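Incidencia: deriva de la pinza izquierda durante la demostración por teleoperación (tarea "cargar lavadora")
Estado: resuelta, en observación
Prioridad: media
Componente: Vistik, módulo de teleoperación
Abierta por: Yasmine Ait Ali
Fecha de apertura: jueves, 11 de mayo de 2023

Descripción

Al grabar demostraciones de la tarea de lavadora, la pinza izquierda se desplaza respecto a la consigna del operador en cuanto este suelta el pedal de embrague y vuelve a pisarlo. El desfase medido es de 15 mm en el eje lateral y siempre tiene el mismo signo. El brazo derecho no lo presenta. Con el brazo izquierdo guiado a mano, en modo de compensación de gravedad, tampoco aparece.

De 107 episodios grabados con la versión actual hay 20 marcados como no válidos. En todos ellos el operador usó el embrague al menos una vez durante la fase de puerta. Los demás fallos de la tarea (objeto caído, tiempo agotado) van en otro ticket y no se cuentan aquí.

Pasos para reproducir

1. Arrancar Vistik con el perfil Kunarham y los dos brazos en posición de reposo.
2. Iniciar la grabación con la puerta de la lavadora abierta.
3. Llevar la pinza izquierda hacia el borde inferior de la puerta.
4. Soltar el pedal, recolocar el mando y volver a pisar.
5. Comparar la pose ordenada con la pose medida en el registro.
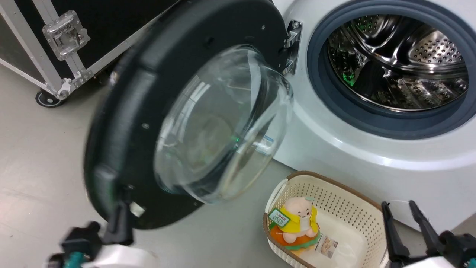
El salto se produce en el primer ciclo después de pisar. No hay aviso en consola ni entra el límite de velocidad, con lo que el episodio se guarda como correcto y solo se detecta al revisarlo.

Comportamiento esperado: al volver a pisar, el origen del mando se iguala a la pose medida del efector y el brazo no se mueve.

Registro de diagnóstico

Primera comprobación. Se sospechó del encoder de muñeca. Se repitió la calibración del brazo izquierdo con la plantilla de Radwan. Sin cambios.

Segunda comprobación. Latencia de red entre el puesto del operador y el controlador: 6 ms estables. Descartada.

Tercera comprobación. Se volcó la matriz de herramienta que carga cada brazo. El derecho usa la de la pinza actual. El izquierdo carga la de la pinza anterior, más corta y con los dedos montados con un desplazamiento lateral. El valor coincide con el desfase. El guiado a mano no pasa por esa transformación — trabaja en espacio articular — y por eso no mostraba el error.

Cuarta comprobación. Se revisó de dónde sale la matriz antigua. El perfil Kunarham se copió en diciembre y la entrada del brazo izquierdo quedó apuntando a un archivo que Civgate mantiene por compatibilidad. El archivo existe, así que la carga no falla.

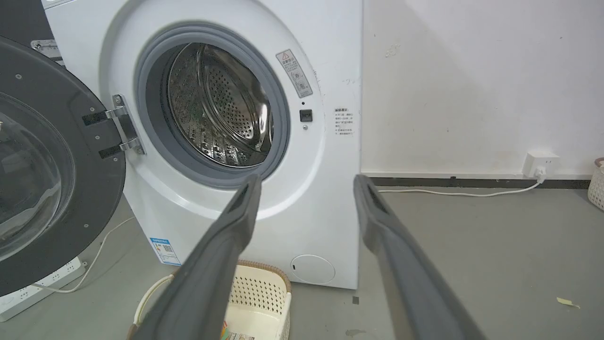
La matriz corregida se validó primero en simulación y después en el puesto, con la misma secuencia de pedal. Como referencias visuales para la cámara de muñeca se descartó todo lo que cuelga de la puerta, que cambia de posición entre episodios, y se eligieron puntos del panel frontal: la etiqueta de advertencia con el triángulo amarillo, a la derecha de la boca del tambor, y el alojamiento negro del cierre, situado por debajo de ella. La tapa redonda del filtro, en la parte baja derecha del panel, se dejó como tercer punto. Con los dedos abiertos y en paralelo, el brazo quieto y el pedal pisado y soltado varias veces, los tres puntos conservan su posición en la imagen. Antes del cambio se desplazaban los tres en el mismo sentido.

Solución aplicada

a) Se sustituye la ruta de la matriz de herramienta del brazo izquierdo en el perfil Kunarham.
b) Al arrancar, Vistik compara el identificador de pinza que devuelve el controlador con el del archivo cargado. Si no coinciden, no permite grabar.
c) Se añade al registro de cada episodio la diferencia entre pose ordenada y pose medida en el instante de pisar el pedal. Umbral de rechazo provisional: 2 mm.

Los 20 episodios afectados no se corrigen a posteriori. La trayectoria medida es buena, pero el operador compensó el salto a ojo y ese movimiento correctivo quedaría dentro de la demostración. Se excluyen del conjunto de entrenamiento y se vuelven a grabar.

Comentarios

Yasmine Ait Ali: Confirmo que el punto b bloquea la grabación si fuerzo el archivo antiguo. El mensaje de error muestra la ruta completa, pero no indica de qué brazo se trata. Habría que añadirlo.

Soporte Vistik: Añadido. El mensaje incluye ahora brazo, identificador esperado e identificador leído.

Yasmine Ait Ali: Queda una duda con el modo mixto, cuando el izquierdo se guía a mano y el derecho va por mando. La comprobación solo se ejecuta para los brazos en teleoperación. Si se cambia de modo a mitad de sesión, el izquierdo entra sin comprobar.

Soporte Vistik: Reproducido. La comprobación se mueve al cambio de modo, además del arranque. Va en la próxima compilación. Hasta entonces, reiniciar la sesión después de cada cambio de modo.

Pendiente: retirar el archivo de compatibilidad de Civgate cuando ningún perfil lo referencie.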